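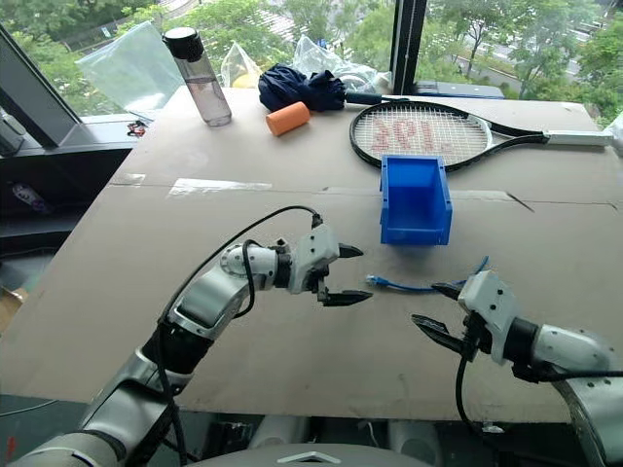

Home Posts Walks Workshop About Contact

An afternoon at Voltwood

I went to the open day at Voltwood in January, mostly because Ruth Kershaw had a spare ticket and I had never stood near a working robot. It's out past the Parnby turning and the bus takes an age.

We were given badges and put in a group of 11. Lionel Hebden showed us round. He talked quickly and didn't mind being interrupted, which suited Ruth.

The two-armed robot was the part I'd come for. It works at a table by the windows, with cardboard laid over the top, and the job that afternoon was picking up a network cable and putting it in a blue bin. I'd have thought the tennis racket would be harder — it's bigger and an odd shape — but Lionel said thin floppy things are the real trouble. A cable never lies the same way twice. They had logged 3,451 tries at various objects since the summer, and 1,284 of those were cables.

A-yeong Heo runs that table. I asked whether she got bored and she said yes, by four o'clock. She also said the umbrella was her least favourite.

It moves much more slowly than I expected. A man behind me muttered that he could do it himself in a second, and he could, but he wasn't asked.

Tea was in the canteen, with decent flapjacks. We caught the 5.40 back. They're running another one in spring and Ruth has already put our names down.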